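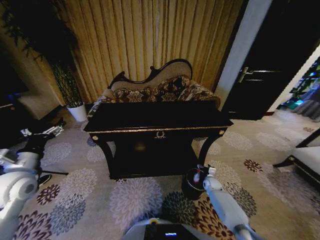
Unit 3 covers collecting demonstrations in furnished rooms. A demonstration is one full run of a task, driven by a person, with the camera view and the arm positions saved together. Lab recordings are easier to make, but a policy trained only on a bare floor has trouble with a carpet like the one in this sitting room, where big round medallions in gray, blue-gray and burgundy lie all over the floor. A small black container next to a table leg has to be told apart from the dark medallions and from the black table itself. Record in rooms like this early in the project.

Terms

Episode: one attempt, from start signal to stop signal.
Operator: the person driving the arms.
Label: the short sentence stored with the episode, such as "pick up the container by the table leg."

Procedure

1. Set the start position and note the room name.
2. Read the label aloud, then begin.
3. Move at a steady pace. Long pauses teach the policy to pause.
4. Mark failed grasps as failed. Do not delete them.
5. Change the object's position before the next episode.

The Trarnberg set has 3,681 episodes. Isamu Shimada's group held out 303 of them for testing, all from rooms that do not appear in training. Splitting by episode within one room gives scores that are too high.

Assignment

Review 128 episodes from the Bikus folder and correct any label that does not match the motion. Send questions to Tegan Kerslake.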